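中央厨房蒸点工序自动化

中央厨房蒸点工序自动化,指在集中供餐的厨房里,用机械臂承担包子、馒头等蒸制食品的取放、装盘、揭盖等动作。狭义上只包括出笼后的夹取和摆盘,广义上也算入计时、补水提醒、批次记录。本条目以团餐企业Livar的蒸点间为主要例子。

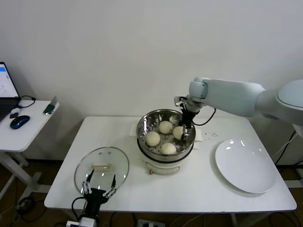
与和面、压面、成型相比,蒸点的后段很晚才有机器进来。和面机、馒头成型机早就普及了,出笼这一步长期靠手和竹夹。原因不复杂:包子软,皮薄,夹重了留印,夹轻了掉;刚出笼又粘底。蒸汽烫手,工人一般戴两层手套,外层隔热,里层防滑,动作因此变慢。

目录
1 名称
2 背景
3 工序
4 岗位变化
5 培训
6 工效与损耗
7 争议
8 参见

名称

行业里叫法不统一。设备商多写“蒸点取放单元”,厨房里的人直接叫“夹包子的”。Livar内部文件用“出笼工位”,指的是位置,人站在那里也叫出笼工位,机器站在那里也叫出笼工位,排班表上常常看混。后来加了后缀,人工为甲,机器为乙。

背景

Livar给写字楼和学校供早餐,蒸点间每个早班出2,000只包子和馒头,另有少量花卷、烧卖。早班凌晨三点半开火,六点二十前必须装车。出笼工位原先是全班最不愿意去的位置,烫伤、腕部劳损都集中在那里,新人轮到的多,老员工能躲就躲。

引入机械臂的提议来自生产主管Fitriani Mandagi。她本人做过两年出笼,手腕做过理疗。方案最初想整条线一起换,报价太高,没批。后来缩到一个工位,由集成商Trustine负责硬件和调试,排产软件用的是Tjoa,两边接口对了很久才对上。夹爪的指垫由Estex供货,换过三种硬度。

第一阶段不进生产区,只在桌面上用小型蒸锅练。一次几只包子,从蒸屉夹到盘子里,反复做。桌面阶段持续11周,比计划长了一倍多,拖在夹持力上。

工序

人工流程:关火,等气散,揭盖,翻松底部,逐只夹出,摆盘,清屉。熟练工一手揭盖一手下夹,两个动作几乎连着。

改造后的流程大体如下。

关火与散气:仍由人判断。蒸汽没散尽时摄像头起雾,定位会飘。早期按固定秒数等,冬天不够用,改成人看一眼再按确认键。

揭盖:一开始想交给机器。玻璃盖带水,提起来角度不对,水就滴回包子上,面皮起泡发暗。Livar的做法是大锅仍由人揭,小锅可由机械臂揭。其他厂家有做翻转盖的,不在此列。

夹取:平行夹爪,从上方下到屉里,两指收拢,提起前停半拍。这半拍很要紧,粘底的包子会在这时松开,硬提就撕底。包子之间要留间距,太挤手指插不进去。所以前面摆屉的人也得跟着改,原来凭手感挤着放,现在照垫纸上的圆点放,一屉少放几只。

摆盘:包子不能叠。花卷形状不规则,机器摆出来方向乱,验收不影响,但客户嫌难看,后来花卷全部退回人工。

清屉:人工。蒸屉上的小孔容易积面渣,目前没有合适的办法。

岗位变化

改造前蒸点间早班编制为摆屉、看火、出笼、装箱四类。改造后没有裁人,出笼的两人一个转装箱,一个转做“看机”。看机是新岗位,没有现成的工种名称,工资定级拖了一个多月,最后比照看火定。

看机的活比预想的碎。换指垫,擦镜头,捡掉落的包子,夹歪了扶一下,报警了复位。还要填表,每次停机写原因。起初原因栏是自由填写,有人写“不听话”,有人写“又来了”,没法统计,后来改成代码。

站着的时间没少多少,弯腰和伸手少了。烫伤记录明显下降,腕部的毛病因为时间短,还看不出来。另有员工反映眼睛累,一直盯着。还有噪音,机械臂本身不响,提示音响,调低过两次。

节奏是争议较多的一项。人工出笼忙一阵歇一阵,一屉出完到下一屉之间能喝口水,聊两句。机器速度匀,摆屉和装箱两头都被它拉着走,中间的空档没了。装箱工位提意见最早,说比原来累。Mandagi随后在排产里加了固定间隔,每出完一轮停四分钟,产量几乎不受影响,抱怨少了很多。

老员工的手艺怎么算,也是一个问题。包子蒸没蒸透,出笼的人夹起来就知道,手上有分量,皮回不回弹也清楚。机器夹不出这个。改造后的头一个月有过一批夹生的流到装箱,装箱的人发现不对才拦下来。此后每屉由看机抽一只掰开看,等于把原来顺手做掉的检查单拎出来做。

培训

Livar的看机培训共40学时,分三段:安全与急停,日常点检,示教与微调。前两段所有蒸点间员工都上,第三段自愿报名。

急停练得最多。要求听到口令就按,不问为什么,不论手里拿着什么。另规定机械臂通电时,人手不得伸进蒸屉,捡包子一律先暂停。这一条最难守,出笼的人看见包子歪了会本能地去扶,多年的习惯。现场后来在台面贴了黄线,过线即停。

示教由Trustine派人带,教材原是英文翻译过来的,术语生硬,“末端执行器”没几个人记得住,统一改叫“夹子”。报名第三段的人里年纪大的反而多,理由是动作他们熟,知道该从哪个方向下手。有两处夹取路径就是照老员工的手法改的:先夹边上的,最后夹中间;下夹时略偏外侧,避开褶子。

工效与损耗

单只夹取速度机器不如熟练工,差距不小。机器的好处在于后半班不掉速,五点以后人工明显变慢,两边总量接近。

损耗方面,破皮、撕底、掉落三项合计。投产首月登记损耗109只,其中撕底最多,多数出在豆沙包,皮软。换第三种指垫之后撕底减少。夹痕不计入损耗,但客户有过投诉,主要在白馒头上,表面光,一点印子都看得见。

停机原因前几位依次为镜头起雾、间距不足、指垫粘面。真正的机械故障很少。断过一次线,是推车刮的,后来线改走到桌后。

争议

一种意见认为单个工位的改造意义有限,人没少,活换了个样子,前后工位反倒要迁就它。持这种看法的多为现场班组。另一种意见认为烫伤减少本身就值,不必拿人数算账。管理层内部也不一致,财务关心回本,生产关心夜里招不到人。

工资定级之外还有责任归属。夹生、破皮到了客户那里算谁的,看机的、看火的、还是设备的,原来的考核表没有这一栏。目前做法是设备原因不扣个人,但“设备原因”由谁认定,写得含糊,班组提过修改,二月例会上讨论过一次,未定。

也有员工担心后续扩到摆屉。Livar表示摆屉暂无计划,理由是生坯更软,更难夹。

参见

团餐
馒头成型机
协作机械臂
人机共线作业
夜班劳动

本条目“工效与损耗”一节缺少人工时期的对照数据,有待补充。“名称”一节的甲乙后缀现已停用,排班表改用颜色区分,待更新。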